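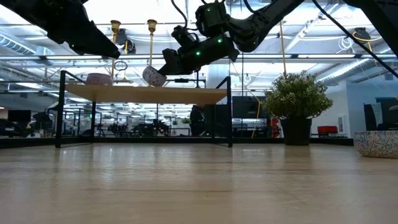
Figura 2. Mesa de madera clara con estante elevado y dos cuencos moteados.

Buscar en este sitio Buscar Búsqueda avanzada

3. Difusión de un trazador gaseoso en tubos estrechos

3.1. Planteamiento

La ley de Fick relaciona el flujo de una especie con el gradiente de su concentración. En un gas diluido y a presión uniforme, el coeficiente de proporcionalidad depende de la temperatura, de la presión total y de las masas y diámetros de colisión de las dos especies. Cuando el diámetro del tubo es mucho mayor que el recorrido libre medio, los choques entre moléculas dominan sobre los choques con la pared y el transporte puede tratarse como difusión molecular ordinaria. Si ambos tamaños se aproximan, el modelo deja de ser válido y hay que añadir la contribución de Knudsen.

En esta sección se trata el primer caso. Todos los tubos empleados tienen un diámetro interior varios órdenes de magnitud superior al recorrido libre medio del aire a presión atmosférica, de modo que la corrección de Knudsen se ha omitido en los cálculos. También se ha despreciado la adsorción del trazador sobre el vidrio. Volveremos sobre este segundo supuesto en 3.4, puesto que es el más discutible de los dos.

El trazador elegido fue dióxido de carbono y el gas de fondo, aire seco. La fracción molar inicial del trazador en el depósito se mantuvo baja para que la densidad de la mezcla variase poco a lo largo del tubo. Con fracciones mayores aparece una corriente de convección que se superpone a la difusión y que depende de la orientación del montaje. Los tubos se colocaron en horizontal en todas las series.

3.2. Procedimiento

Se utilizaron tubos de vidrio de la serie Grunda, de 30 cm de longitud, cerrados en un extremo por una llave de paso y en el otro por el sensor. El depósito se llenó con la mezcla y se dejó en reposo hasta que la lectura de temperatura se mantuvo estable. A continuación se abrió la llave y se registró la concentración en el extremo opuesto a intervalos regulares. El registro se hizo con el programa Stetik, que guarda cada lectura junto con la temperatura y la presión del momento.

Se realizaron 53 ensayos. De ellos se conservaron los que cumplían dos condiciones: que la temperatura no hubiera variado más de medio grado entre el inicio y el final, y que la línea base del sensor coincidiera antes y después dentro de su incertidumbre. Los ensayos rechazados se concentran en las primeras series, anteriores a la sustitución de la junta de la llave. Un ensayo adicional se interrumpió por un corte de corriente y no figura en el total.

La apertura de la llave introduce una perturbación breve en el gas próximo al depósito. Para reducir su efecto se descartaron las lecturas de los primeros 26 segundos. 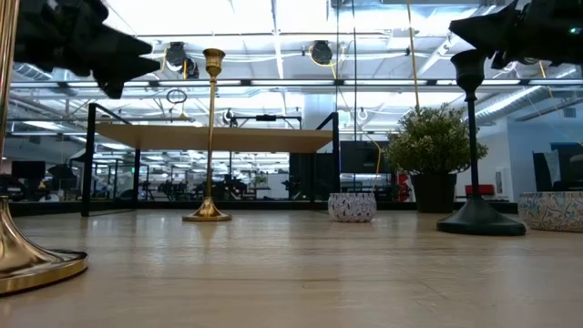 El origen de tiempos, en cambio, se mantuvo en el instante de apertura, y el ajuste se hizo sobre el resto de la curva. Se comprobó que ampliar al doble el intervalo descartado no modificaba el coeficiente obtenido más allá de la dispersión entre ensayos. Reducirlo a la mitad sí lo hacía, con un sesgo siempre del mismo signo, hacia valores mayores.

3.3. Tratamiento de los datos

La solución de la ecuación de difusión en una dimensión, con concentración constante en un extremo y flujo nulo en el otro, se expresa como una serie de términos exponenciales. A tiempos largos basta conservar el primero. El logaritmo de la diferencia entre la concentración del depósito y la medida es entonces lineal con el tiempo, y la pendiente da directamente el cociente entre el coeficiente de difusión y el cuadrado de la longitud, salvo un factor numérico.

A tiempos cortos los términos superiores no son despreciables y la representación se curva. En lugar de elegir a ojo el comienzo del tramo recto, se ajustó la serie completa truncada en el sexto término. Cada curva contiene más de 1,000 lecturas, suficientes para que la incertidumbre estadística del ajuste quede muy por debajo de la que introduce la calibración del sensor.

Las longitudes se midieron entre la cara interior de la llave y la superficie activa del sensor. Un error en esta distancia entra al cuadrado en el coeficiente, por lo que se repitió la medida en cada tubo después de montarlo. Los valores se redujeron después a una temperatura y una presión de referencia comunes, con la dependencia inversa respecto a la presión que predice la teoría cinética y el exponente de temperatura propuesto en el método de Domański.

3.4. Fuentes de error

La suposición de concentración constante en el depósito no se cumple de forma exacta, porque el volumen es finito y parte del trazador pasa al tubo. La corrección es proporcional al cociente entre ambos volúmenes y se aplicó a todos los ensayos.

La adsorción del trazador sobre la pared retrasaría la subida de la curva y daría un coeficiente aparente menor. Para estimarla se compararon tubos de distinto diámetro, en los que cambia la relación entre superficie y volumen. No se observó una tendencia clara, si bien el intervalo de diámetros disponible era reducido y un efecto pequeño habría pasado inadvertido.

Queda la respuesta del propio sensor. Su tiempo de respuesta es corto frente al tiempo característico de difusión en los tubos largos, pero no tanto en los más cortos. Para estos últimos se incluyó en el modelo un retardo de primer orden, con la constante de tiempo determinada por separado en la cámara Umham. El retardo y el coeficiente de difusión están correlacionados en el ajuste, y dejar libres los dos parámetros a la vez daba resultados poco estables, de modo que el primero se mantuvo fijo.
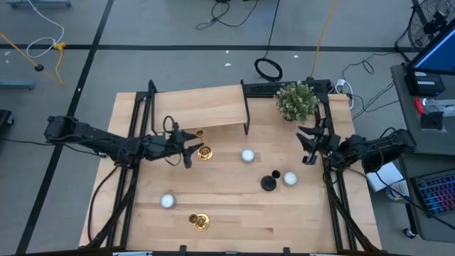 3.5. Dependencia con la temperatura

Las series a temperatura variable se hicieron en mayo con el mismo montaje, introducido en un baño termostático. El coeficiente crece con la temperatura más deprisa de lo que corresponde al modelo de esferas rígidas, que predice un exponente de tres medios a presión constante. La diferencia es la esperada si se tiene en cuenta que la sección eficaz de choque disminuye al aumentar la velocidad relativa de las moléculas. El intervalo explorado no permite distinguir entre las formas habituales del potencial intermolecular, y los ajustes con unas y otras dan residuos comparables.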